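Bustum Frame Handling Project
Second progress report to the Chisholm Fund
3/10/24

Dear friends at the Fund,

Thank you for your patience with this one. You asked in your last letter for something a bit more about equipment and a bit less about how excited we all are, and I will do my best, though I should warn you that we are still excited. I have tried to put the spending matters where you can find them, and the actual request is toward the end, after the part on cables.

First, a reminder of where we were when I last wrote. The grant to Bustum was for the first stage of teaching machines to handle picture frames, the ordinary kind that comes into the Ullik workshop to be cleaned, have its glass checked, and go back out with a new print in it. We had the arms on loan terms from Gikeck, a list of handling steps we wanted to try, and a budget that I had put together with a good deal of hope and one spreadsheet. The hope has held up nicely. The spreadsheet has been through a few versions, and the latest goes with this letter.

We spent the first weeks on front sides, meaning that a frame was handled with its glass toward us, and that went well enough that we became a little pleased with ourselves. Then we moved on to backs. Anyone who has hung a picture knows that the back of a frame is where all the small hardware lives, the easel leg and the hanger and those little metal tabs you bend with your thumbnail and then wish you hadn't. For planning purposes the backs matter more to us than the fronts, as most of the workshop's handling time goes into them. So the backs have taken up more of the period than I had told you they would, and I think that was the right choice.
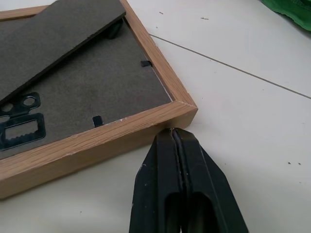 The grippers are the item I most want to talk to you about, so I will take them first. Our original plan had one set of fingers doing everything. I wrote at the time that we would look at a second set "if needed," and I am now fairly sure that it is needed. The fingers that came with the arms are sturdy and well made, and they will take hold of a wooden rail all day long without complaint. They are less good at anything thin. A backing board that wants lifting, or a tab that wants turning, asks for a narrower tip and probably a softer one too, and we would like to buy some of each and let the work tell us. Gikeck sells a soft tip that pushes on over the existing finger, so we would not have to replace anything we already have. I have borrowed a pair to try and liked them very much, although I did leave them in my coat pocket over a weekend and had a bad hour on the following morning.

There is also the matter of the finish. Frames come to the workshop from people's homes, and people are attached to them. We have used only our own practice frames so far, bought secondhand, and before we touch a customer's frame I want soft tips on every finger, full stop. Please read that line of the budget as fixed. If something has to be trimmed, I would much sooner trim elsewhere, and I have marked two places in the spreadsheet where I could stand to lose a little.

Now to hours. We had set aside 63 hours of supervised running for this period, and we used all of them. I had expected some to be left over to carry into the next period, so the plan needs adjusting. Setup took a bigger share than I had allowed. Each time we change from one kind of handling to another there is a round of moving things, checking positions, running slowly, and then running at the normal pace, and I had budgeted for that as if it happened once. It happens every time. For the next period I have put setup on its own line, and I feel much better looking at it.

Two-arm work is where the money went furthest, and I am very glad we did not put it off until the second year as I had once suggested. A single arm can hold a frame, and it can work on a frame, and it has trouble doing both, so a good many of the jobs on our list really start once there is a second arm on the other side of the table. We have been practicing the plain business of holding one frame upright between the two grippers. It sounds like a small thing when I write it down! But passing, turning, and inspecting all depend on it, and the workshop has told us more than once that inspecting the glass is the job they would be happiest to have help with.
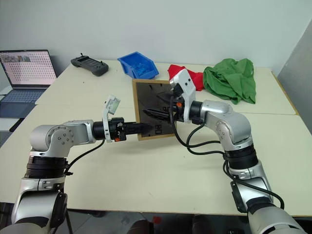

Cables were a line I left out of the first budget altogether, and I would like to own up to that and ask you to let me put it in. I had thought of them as something that came in the box. The arms do arrive with their cables, of course, but nothing is supplied to keep them tidy once you arrange two arms to face each other over a shared table. At present the ones from the right wrist hang in wide loops and drape down over the white tabletop before they run back along the arm, and that is exactly the part of the table where we would like to be able to lay a frame down. I have priced clip-on guides and sleeves for both arms, with a few spares, at $672. It is the least thrilling thing I have ever asked a funder for, and I would be so grateful for it.

While we are on the subject of the work area, I should mention tables. We have been getting by with two pushed together, and for the heavier wooden frames that is perfectly fine. For later work, where a frame may be slid along the surface, I would prefer one continuous top with no seam to cross. I am not asking for it now. A decent bench is a big purchase and a nuisance to get through the door at Ullik, and I would like another period of work behind us before I commit to a length and a height. I have put it in the plan for October with a question mark beside it, and I will write to you separately before then if the question mark goes away.

You asked about buying the arms outright. I have gone back and forth on this. The loan terms with Gikeck run for 6 months from the start of this stage, and at the end of them we may return the arms, extend, or buy, with part of what we have paid taken off the price. Buying is the better bargain if we are certain of the second stage. Extending costs more over time but leaves us free to change our minds about reach, and reach is the one thing I still have doubts about. Our practice frames are modest in size. The workshop sees a fair number of larger ones, school group portraits and wedding pictures and the like, and I would want to try a few of those before I told you these were the arms to own. My recommendation, then, is to extend for one further term and decide during it. I know an extension looks like dithering on paper. I have tried to set out the comparison in the second tab so that you can check my arithmetic, and please do check it, as you have caught me out before and I was thankful for it.

Insurance and training have both come in as planned, so there is little to say about either. The workshop staff at Ullik have asked for a half day with the machines in the next period, and I have moved a small amount out of the travel line to cover it. Nothing was being spent on travel anyway. I would also like to buy more practice frames. We have leaned toward plain wood so far, and the plan should include metal ones and a few of the painted kind with fancy corners. These can be had for very little, and I have asked the workshop to put aside any that customers leave behind.

To gather up the requests, then. I am asking you to approve the cable guides and sleeves at the figure given above, to let us add the soft tips and a set of narrow tips within the existing gripper line, and to agree to setup having its own line in the budget for the next period. I am also asking for your view on extending the loan, and that one I would need fairly soon, as Gikeck would like to hear from us before the present term ends. Everything else can wait for the usual review.

Please come and visit if any of you are passing. The kettle at Ullik has been repaired and there is now somewhere to park. If you let me know a few days ahead I will make sure the arms are set up and running, and you are very welcome to bring a frame of your own to look at beside ours, though I will keep it well away from the grippers until the soft tips arrive.

With warm thanks, as ever, from all of us at Bustum

Enclosed: revised budget (both tabs), Gikeck loan terms, price list for tips and cable guides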